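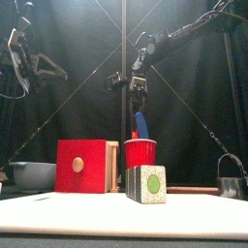

**How much data does a two-arm robot need before it can learn a new task on a crowded table?**

Less than we expected one year ago, if the pieces of data are chosen well. In our last round we trained with 263 recordings, and the result was close to the one we had with the full set of 900.

The method has the name Sitik inside our group, and several readers asked us to explain it in simple words. A person guides the two arms through a task, for example holding a blue object over a red cup, and we record everything. Before, we gave all recordings to the training and hoped that the good ones would win over the bad ones. Now a small model first reads each recording and gives a score to every short part of it. The score says how much the next movement would surprise a policy which is already trained on the other recordings. Parts with a very low score teach almost nothing. Parts with a very high score are often mistakes of the operator, so Carmela Soler looks at them by hand before they can stay.

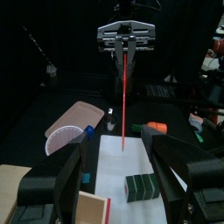

The wrist cameras gave us the most trouble in this work. When the gripper turns, the whole view changes, and the model considered this a surprise even if the movement was very ordinary. We corrected it by comparing the wrist view with the fixed view at the same moment – only when both of them disagree with the prediction, the part receives a high score. After this change, 43 recordings that were marked as strange went back to the normal set. I think we should have tried this earlier, but the fixed view was kept in another format and the conversion was slow.

We also tested the selection with different objects on the table at the same time. Many groups clean the table for each task. We prefer to leave bowls, boxes and blocks where they are, so the policy must learn what to ignore.
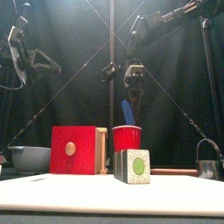 Lifting and placing work well with the smaller set. Tasks where one arm must wait for the other are still weak, and there the full set is clearly better. Our guess is that waiting looks boring to the scoring model, so it removes too much of it. In November we will repeat the training with a lower limit for the quiet parts, using six tasks from the Vanar list. The scoring code will be shared with the partners at Rikent when the notes are complete. If you want to read the notes before that, please write to Carmela.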